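3.2 Signs, color and the Woltville office

I came to the Stollent rebrand late, on a Wednesday in March, when the new logo was already painted on the front door. My question was a simple one: do the people who work inside a brand notice it at all? Pejman Shirazi, who ran the design side, was sure they did. I wasn't (and I told him so!).

So we asked them. We sat down with 30 staff members for 10 minutes each and had them draw the logo from memory.

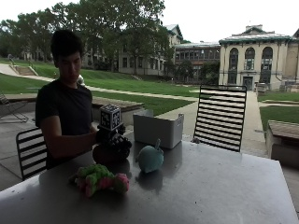 Most of them got the letters right and the color wrong, and I kept hearing "it's sort of green, isn't it?" from people who walk past a blue sign every morning. Radymyr Dovhaniuk coded the drawings without knowing which department each one came from, and he and I disagreed on only 5 of them. We talked those through over lunch and settled on the stricter reading each time.

The old Dririer wordmark was the real surprise for me. It had been off the walls since the merger, and people still drew it beautifully, right down to the odd second r. My guess is that the old letterhead did the work, as everybody had typed on it for years. Parsa, the typeface that replaced it, was named by two people.

Figure 4. Woltville.

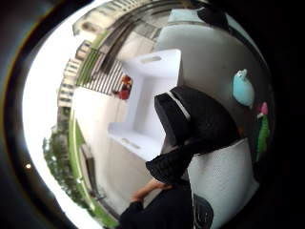
3.3 What the mailing added

We also sent a short survey to 600 clients, and I'll admit I expected them to do worse than the staff. They did better on color and much worse on the name, with plenty of them still writing to "Dririer" in their replies. We take up the name problem in Section 4.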